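To: flirkthorpe-workshop list
Subject: Re: Re: Can a machine do the washing up yet?
Date: 18 March 2018

Replying to the message from the Fidby end of the list, which I have trimmed. I have put my answers under each part.

> We had a talk at the December meeting from a firm that fits packing lines,
> and I came away thinking the house must be next. If a machine can fill
> 4,000 boxes in a shift without a tea break, I don't see why one can't
> clear my table.

I worked on a line like that for 17 years, first on the tools and then looking after the machines, so I will answer from that side.

The line fills 4,000 boxes because everything has been done to make it easy. All the boxes are the same. They come along at the same height and the same speed, and they are square to the belt when they arrive. If one is skewed by more than a finger's width a gate knocks it off into a bin and a person sorts out the bin. At Okell, where I finished up, we had one arm doing the lifting and three people doing what you might call housework around it: straightening, unjamming, wiping the sensors, bringing the next pallet. The figures that went up to the office gave the arm the credit for the lot.

Your table has none of that. The plates are where people left them.

> Surely the hard part is the arm, and arms are a solved problem.

The arm is good, I agree. The ones we had would come back to the same spot all day long to less than the thickness of a card. But coming back to the same spot is only useful if the thing you want is in that spot.

What isn't solved, as far as I can tell, is the last couple of inches. A fork lying flat on a worktop is a horrible thing to pick up with two stiff fingers. Try it yourself with a pair of wooden tongs. You either scrape the wood or close on air. People roll the fork up on its edge with a fingertip without knowing they do it, and we can feel it move. A plate is nearly as bad, as you have to get under the rim, and if there is a second plate under the first you have to notice that too.

On the shop floor we got round this with suckers. A sucker is fine on a dry flat carton. I would not want to trust one with a plate that has had gravy on it.

> I would settle for something that put the clean things away. That must
> be simpler.

Simpler in that nothing is greasy. Otherwise I think it is much the same job. You still have cutlery lying at odd angles, and now you also need to know where each thing lives, and open a cupboard door without pulling it off. My sister's kitchen has a drawer you have to lift slightly before it will slide. I have known her family miss that for years, never mind a machine.

There is also the matter of what should be left alone. Setting a place or clearing one is a small job in the middle of a lot of other stuff. Most worktops have a back row: the jug, the coffee pot, a jar of something, a vase. None of it is part of the job and all of it can be knocked over. An arm is a thick thing, and the elbow goes where it goes. On a line you put a fence round it and keep the space clear. In a kitchen the space is never clear, so either it moves very slowly or you lose a vase.

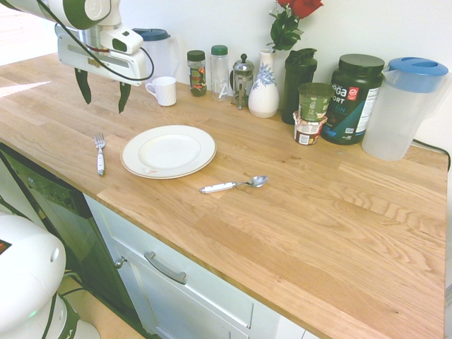

Slow may be all right, mind. I timed myself last night laying two places and clearing them again, and it came to 128 seconds with no hurry in it. If a machine took half an hour over the same thing while I was out in the garden, I don't think I would care. That is one way the house is kinder than the factory. On a line every second is somebody's money. At home you only want it done by supper.

What I would care about is how often it went wrong. We used to reckon a line was in trouble if it stopped more than once an hour. A household machine that needed me to come in from the garden every ten minutes to free a spoon would be back in its box within the week.

> The Khurana people told us they expect to have something on sale before
> long. Do you believe them?

I have no reason to think they are fibbing, but I would want to ask some questions before I got my wallet out:

– Was it shown in a kitchen it had been in before, and with the same crockery?
– Was anyone steering it from another room?
– How many goes did they have before the one they showed?
– What does it do when it drops something?

The second one matters more than it sounds. An arm with a person at the controls can look very clever, and so it should, as the person is. It tells you the fingers are up to the job. It doesn't tell you much about whether the machine could have worked it out alone.

The third I ask from experience. We once had a demonstration of a bag-stacking arm that ran perfectly for the visitors, and I found out afterwards that it had been run 33 times that morning with the same six bags.

> So your answer is no?

My answer is not yet for clearing a table, and not in a house nobody has tidied for it first. For single jobs that stay put, we have had machines for ages – the dishwasher is one, and a very good one. It works because we do the picking up and the sorting and it does the part that happens inside a closed box. I expect the next useful thing will be of that sort as well, with a bit more reach.

On the shop floor I would say the same. Lifting, yes. Welding, yes. Tipping a mixed tub of fittings on to a bench and sorting them by eye, I have seen tried twice and taken out twice.

If anyone at Flirkthorpe has had an arm working on mixed parts for more than a few months, I would like to come over and have a look at it. I can bring the old gripper from the Okell line if it is any use to the group. It needs a new spring on one side and I haven't got the right size.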